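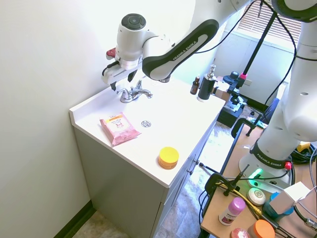
Keeping a Small Bathroom Clean With Hard Water

In our area the water is very hard, and I have learned to clean with this in mind. When I moved to Ernham I did not know the word limescale. I thought the white marks on my shower door were from bad soap, so I bought more expensive soap, and the marks stayed. My neighbor Bernadette Moynihan explained it to me one evening and gave me half a bottle of white vinegar. I write down what I do now, for other people who are new to this problem.

Faucets

Put a paper towel in white vinegar mixed with the same amount of water, and wrap it around the base of the faucet, where the crust is thickest. Leave it for 40 minutes. Then take it away, rub with an old soft toothbrush, rinse very well and dry with a cotton cloth. Chrome accepts this treatment if you do not leave it overnight. I did leave it overnight once, in my old apartment, and the faucet became dull in one place and never recovered.

For brass, nickel or any colored finish, please do not use vinegar. Warm water with a drop of dish soap, and patience.

The little screen at the end of the spout can usually be unscrewed by hand. If it is stuck, put a rubber glove on, or use pliers with a cloth between. Close the drain first! Mine has a very small washer, and I had to take apart the pipe below the sink to get it back.

Countertops

A shiny white top shows every hair but it is easy to wash. Dish soap and a microfiber cloth are enough for most days. Do not use scouring powder, also not the kind that says "gentle" on the label. It makes fine scratches, and after some months the dirt sits in them.

For hair dye or toothpaste that has dried, lay a wet cloth on it for ten minutes before you rub. Real stone, like marble, is a different matter. Keep vinegar and lemon far from it.

Shower glass

The cheapest help is a squeegee. Pull it from top to bottom after each shower, and wipe the rubber edge at the end. My husband Nabil was against it in the beginning, now he reminds me.

Old marks need more work. I warm the vinegar a little, put it in a spray bottle, and spray it on with the window open. Never mix vinegar with bleach or with a product that contains bleach, the gas is dangerous. I keep the two bottles in different rooms.

Drains

Lift out the hair every week with a bent piece of wire. After that I pour down one kettle of hot water from the tap, not boiling, as plastic pipes can become soft at the joints. If the sink still empties slowly, clean the trap. You need a bucket, a towel and good light.

Silicone and grout

Black dots in the silicone are often inside the material and no cleaner will remove them. Cut it out and make a new line. Let it dry for one full day before anybody takes a shower. For grout I use baking soda with water, thick like toothpaste, and a narrow brush.

A question from a reader

Aisling Costello from Stitton asked if lemon juice works as well as vinegar. On faucets yes, and it smells nicer, but you need several lemons for one bathroom. I use the squeezed halves after cooking, and rinse well, or it becomes sticky.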